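Caderno de oficina — Rádio comunitária Kairys, estúdio B
Segunda-feira, 10 de junho de 2024

Assunto: preparação técnica da emissão especial de angariação de fundos e revisão da cadeia de emissão.

Retoma-se o registo no ponto em que ficou em abril. A mesa Ternetti voltou a apresentar ruído no canal 2, audível apenas com o fader acima de metade do curso. Trocou-se o cabo de entrada e o ruído manteve-se. Trocou-se depois o módulo pelo do canal 7 e o ruído acompanhou o módulo, pelo que a avaria fica localizada. O módulo foi retirado e etiquetado. Até à sua reparação, o canal 2 não deve ser utilizado em direto, e o microfone do convidado passa para o canal 4.

A emissão terá a duração de 24 horas, com início ao meio-dia de sábado. Ficou assente que os blocos de palavra não ultrapassam dez minutos e que cada pedido de donativo é seguido de música, sem separador. No ano anterior os separadores sobrepuseram-se duas vezes à voz do locutor, e a gravação conservada em arquivo confirma-o.

Linha telefónica: o híbrido Skuson foi ensaiado com chamadas da rede fixa e da rede móvel. Na rede fixa o retorno é limpo. Na rede móvel subsiste um eco curto, que diminui quando se baixa o envio para o auscultador do ouvinte. Deixou-se o envio marcado com fita na posição adequada. Solicita-se aos colegas que não retirem a fita.

Arquivo: foram transferidas para o disco 40 bobinas do programa noturno, das 47 previstas. As restantes apresentam emendas soltas e terão de ser refeitas à mão antes de passarem no leitor. A bobina da entrevista ao grupo Trastton tem o rótulo trocado com a da sessão seguinte — corrigiu-se o inventário, falta corrigir a caixa.

Níveis: a referência foi fixada no início da manhã e verificada de novo após o almoço, sem desvio. O limitador da saída continua a atuar cedo demais nas faixas com muito grave. Baixou-se a entrada em 2 dB e a compressão tornou-se menos evidente na escuta de controlo. Convém repetir a audição num recetor doméstico, visto que os monitores do estúdio B favorecem essa zona do espectro.

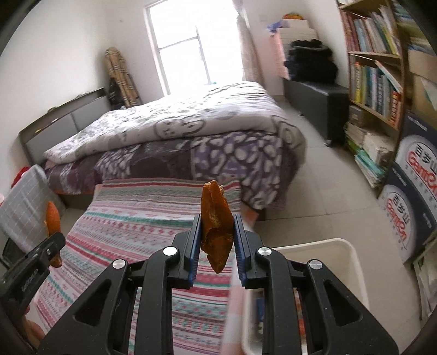
Quanto ao sistema de reserva, o leitor automático entrou em funcionamento nove segundos após o corte simulado do sinal. O regulamento interno admite quinze. A lista de reserva contém, porém, três faixas repetidas e uma promoção já caducada, que devem ser substituídas até quinta-feira.

Pendentes:
— reparação do módulo do canal 2;
— emendas das bobinas em falta;
— caixa da sessão Trastton;
— segunda audição do limitador;
— escala dos operadores para a madrugada, ainda com um turno por preencher.

Entradas recentes
Substituição das lâmpadas de sinalização do estúdio A
Ensaio do emissor de reserva
Normas para empréstimo de microfones
Inventário de cabos, abril

Comentários (3)

operador_noite: Posso assegurar o turno das quatro às seis. Agradeço que me deixem a chave do arquivo na receção.

estudioA: O eco na rede móvel também se verifica deste lado com o outro Skuson. Com o envio a meio curso fica aceitável.

ouvinte antigo: Vai ser possível pedir discos durante a emissão, como da última vez? Contem com o meu donativo.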